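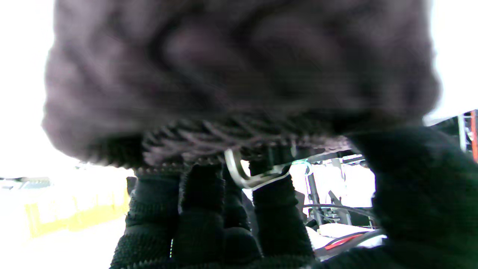 写真:Defne Gökçe/Kuvville共同工房

布もの用ロボットハンド 通電前・運転中点検表(コメント付き)

点検日:2025年6月26日
場所:Kuvville共同工房、奥の作業スペース
点検:Doina Bošković
立ち会い:Mirsad Stan
記入:Doina

前回の点検表は丸とバツだけで、あとから読むと何が気になっていたのか自分でもさっぱりわからなかったので、今回からコメント欄を広くとりました。長いところは飛ばして読んでください。印は「良」「要観察」「要修理」の三つです。「要修理」がひとつでも残っているあいだは自動運転をしない、という決まりは前と同じです。

1.電源を入れる前

1-1 非常停止ボタンが押し込まれた状態から始めているか
良。
立ち会いの人の手が届くところに置いてあります。Mirsadさんは左利きなので、今日は机の左側に移しました。立ち会いが替わるときは、まず置き場所を聞いてあげてください。

1-2 電源ケーブルと信号ケーブルに傷、つぶれ、無理な曲がりがないか
良。ただし一本、要観察。
手首に近いほうの信号ケーブルの外皮に、爪でこすったような浅いすじがあります。中までは届いていません。白いテープで印をつけておいたので、次に点検する方はテープの手前と先の両方を指でなぞってみてください。すじが伸びているようなら、迷わず交換でかまいません。替えは引き出しの二段目、Tomićの基板の箱の下です(箱が大きくて見えないので、ないと思ってあきらめないでくださいね)。

1-3 腕の取り付けボルト
良。
合いマークのずれなし。四本とも見ました。

1-4 腕の届く範囲に余計なものがないか
良。
飲みものの置き忘れが前回も前々回もありました。責めるつもりはまったくないのですが、始める前にぐるっと見回す時間を、どうか惜しまないでください。

2.手の部分

2-1 手袋の装着
良。
黒い手袋を指の根元までしっかり引き下ろします。指の途中に横じわが寄るのは、曲げ伸ばしをする以上しかたのないことで、それだけなら良としています。困るのは、しわが関節にはさまったまま戻らなくなる場合です。手で一本ずつ曲げて、離して、しわが元の位置に帰るかどうかを見てください。親指は根元の生地が余りやすいので、いちばん最後に整えるときれいにおさまります。

2-2 手袋の破れ、ほつれ、薄くなったところ
要観察。
人差し指の腹の編み地が少し薄くなってきました。光にかざすと下の樹脂がわかるくらいです。Storkimoの替え手袋はあと二組あります。あのメーカーのものは裏表がとてもわかりにくく、わたしは一度、裏返しのまま半日動かしてしまいました。タグの縫い目があるほうが内側です。

2-3 指の関節の動き
良。
手で動かして引っかかりなし。小指だけ戻りが少し遅いのですが、これは組み立てたときからの癖で、前回と比べて変わっていません。Valbonaさんがばねを強いものに替える案を出してくれています。わたしは賛成ですが、替えたあとは2-3から3-4まで全部やり直しになるので、時間に余裕のある人が集まった日にしましょう。

2-4 腱ワイヤーの張り
良。
累計の開閉回数は1,028回でした。交換の目安は2,000回としています。最初の組のワイヤーは目安まで届かずに切れ、その日はみんなで床に這って小さな止め輪を探すことになりました。回数だけに頼らず、ワイヤーの毛羽立ちも必ず見てください。老眼鏡の要る方は入口の棚のルーペをどうぞ。わたしも使っています。

2-5 手首カメラの固定
良。
ねじのゆるみなし。レンズは乾いた布で軽くひと拭きしました。ニットを扱った日はレンズのふちに細かい毛が集まるので、終わったあとにもう一度見てもらえると助かります。カメラのねじは小さいです。締めすぎて受けの樹脂を割ったのは、ほかでもないわたしです。

3.編み物をつかむときの点検

写真のような厚手のニットは、いまの練習材料のなかでいちばん難しい相手だと思います。タオルがつかめるようになって喜んでいたところに、Defneさんが持ってきてくれました。やわらかくて、重さがあって、ひだがどこへ垂れるか毎回ちがいます。以下の項目は、編み物を使う日だけで結構です。

3-1 編み目に指先が引っかからないか
要観察。
縄のように編んだ太い縁のところは、編み目のあいだにすき間があり、そこへ指先が入りそうになります。今日は三回持ち上げて一回、離すときに糸を引きました。糸は切れていません。引っかかったときは、ロボットに引かせたままにせず、一時停止にして、必ず非常停止を押してから手でほどいてください。急いでいるときほど、この順番を声に出すのがおすすめです。

3-2 金具の位置を確かめたか
良。
編んだ縁の下に、輪になった金具のようなものが下がっています。写真では輪の片側が黒い指の前にかかっています。この位置で指を強く閉じると手袋の生地がはさまる心配があるので、金具が指にかかったら閉じる力を一段下げる、ということにしました。設定画面の名前は「弱つかみ」です。「弱」と「極弱」が隣どうしに並んでいて押しまちがえやすいため、名前の変更をMuireannさんに頼んであります。

3-3 布がカメラの視界をふさいだときの動作
良。
大きな布を持ち上げると、どうしても手首カメラのすぐ前に生地が来ます。近いところはぼやけてしまって、画像だけでは先の様子がわからなくなります。視界の半分以上がふさがったら腕の速度を落とす設定にしてあり、試しに手で布をかぶせてみたところ、ちゃんと遅くなりました。かぶせるのは停止状態で、動かすのは手をひっこめてから、でお願いします。

3-4 落下の確認
良。
わざと弱い力でつかませて、落ちたことに気づいて止まるかどうかを見ました。持たせた重さは1,222グラムです。落ちてから止まるまで、わたしが「あ」と言うくらいの間がありました。もう少し縮めたいところですが、人のいない側へ落とす並べ方になっているので、今回は良としました。

4.人まわり

4-1 服装
良。
長い袖はまくる、ひも付きの名札ははずす。髪の長い方は結んでください。わたしも今日はうっかりスカーフを巻いたまま来てしまい、Mirsadさんに入口で止められました。ありがとうございました。

4-2 声かけ
良。
「動かします」「はい、どうぞ」の二つがそろってから動かしています。ひとりで二役はなしです。

4-3 見学の方の位置
該当なし。
今日は見学の方がいませんでした。来月はHisdaleの工作クラブの皆さんが見に来てくださるそうです。床に線を引いておきたいのですが、どなたか、はがしやすい床用テープを余らせていませんか。

5.終わったあと

5-1 指を開いた姿勢で停止したか
良。
握ったままにしておくとワイヤーが張りっぱなしになります。指を開いて、腕を下げて、それから電源です。

5-2 記録の保存
良。
保存した画像は2,982枚。保存先の容量にはまだ余裕があります。フォルダ名は日付ではじめてください。前に「さいご」「さいご2」「ほんとうのさいご」という三つができていて、中身を確かめるのに夕方までかかりました。

5-3 編み物の後始末
良。
ほつれがないか裏も表も見て、たたんで材料箱へ戻しました。ハンガーにかけると伸びるので、平らにしまってください。

今回の結果
要修理はありませんでした。要観察は三つで、信号ケーブルの浅いすじ、人差し指の手袋の薄れ、編み目への引っかかりです。自動運転は続けて大丈夫ですが、編み物を使う日は必ず二人以上でお願いします。

次回までの宿題
替え手袋の注文(Doina)
設定画面の「弱」と「極弱」の名前の変更(Muireann)
小指のばねの候補を二種類そろえる(Valbona)
床用テープ(どなたか)

追記
ルーペが棚に戻っていません。気がついた方は戻しておいてください。わたしのかばんも今夜もう一度見てみます。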